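Papers > Labor and Community > Stusudgate Wage Study

3. Who we talked to, and how
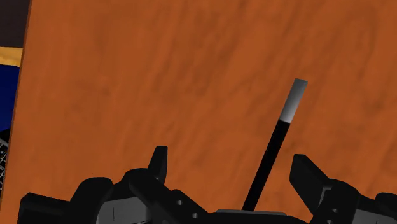
Figure 2. Computer-rendered view of a black stick and a wooden surface.

I started in Stusudgate in May, going door to door with a short list of questions on pay, rent and savings. In the end 54 households said yes, most of them renters. Bondden was slower going – people there had sat through plenty of surveys already, and I can't say I blame them. I asked everyone whether they could cover a surprise bill of 1000 dollars, then dropped it to 100 for anyone who said no. The smaller bill got me the longer talks, mostly on late paychecks.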